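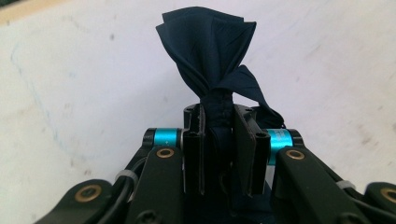
Dark navy fabric, crumpled and pinched in at the neck.

Tips > Laundry > Dark Colors > Creases and Fading

Navy shows everything. Lint, hard creases, the pale line along a fold where the dye has started to go. Most of the wear on a dark cloth comes from washing and drying it badly, and most of that can be avoided.

Before the wash

Shake each piece out and turn it inside out if it has an inside. A cloth that goes into the machine twisted will come out twisted, and the dye rubs off first along the ridges. Check for tissues. Wash dark blue with black and dark gray, and keep towels out of the load.

Washing

Cold water, short cycle, drum no more than two-thirds full. Use liquid detergent. Powder can leave white streaks in the folds, and if that happens, rinse again with nothing added. New navy items should be washed alone the first couple of times. I had one from a shop in Trandholm that was still turning the rinse water blue on wash 7.

Wringing

Don't twist. Gather the cloth loosely and squeeze it from the top down, then roll it in a dry dark towel and lean on the roll. Wringing it like a rope sets creases that take a hot iron to get out, and a hot iron is what makes navy go shiny.

Drying

Hang it in the shade. In August a dark cloth on a south-facing line can fade noticeably in a single season. If you use pegs, put them at a seam or hem. Pull the edges straight while the cloth is still damp.

Getting creases out

For light creases, hang it in the bathroom during a shower and smooth it down by hand afterward. For deeper ones, iron on the wrong side at medium heat with a thin cotton cloth in between. Raimo Jääskeläinen wrote in to recommend a spray bottle with plain water and a ten-minute wait before ironing. I tried it and it works better than steam on cotton. I wouldn't do it on silk, which can spot.

Storing

Fold loosely or roll. If a piece stays in a drawer for months, refold it along different lines now and then.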